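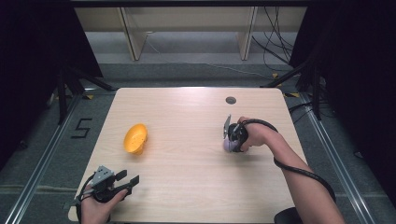
Cooked, Cried, Went Home: a chat with Rangi Pirihi

I have watched every season of The Betdale Table, including the one with the terrible caravan challenge, so you can imagine the state of me when Rangi Pirihi rang on Tuesday. I had a mouthful of toast. He was very nice about it.

Rangi went out in week 5, over a lamb shoulder, and I'm still filthy about it. I asked whether he was too.

"Nah, it was raw," he said. "You could've walked it back to the paddock. Everyone online reckons I was robbed, and I love them for it, but I tasted that lamb."

Fine. I asked about the audition instead. There were 660 people at the Dradthorpe showgrounds that day, all clutching eskies, and he'd brought a pavlova on a two-hour bus ride. "It sat on my lap the whole way. A lady across the aisle offered to hold it and I nearly bit her."

What I really wanted to know (sorry, Rangi) was whether Lăcrămioara Munteanu is as scary in person. She's my favourite judge on anything, ever, and I'd let her insult my gravy any day of the week.

"Scarier," he said, and then laughed for quite a while. "She doesn't say anything when she's chewing. You're standing there in your apron and your whole life's going past. But after I got the boot she came and found me out the back and told me how she'd have fixed the sauce. More vinegar. She was right, too."

And the feud with Lis? I'd picked a side by the second ad break, I'll admit that. Rangi says they had one row over an oven - one! - and it was stretched over three episodes. "We text most days. She's coming over in January and she's not allowed in my kitchen."

He's back at work now, doing lunches at a little place called Sodivard, and he reckons the pies have gone a bit mad since the show. They did 600 in the week after his elimination. I asked if he'd go back for an all-stars season and he said he'd have to ask his mum, who still hasn't forgiven him for the lamb.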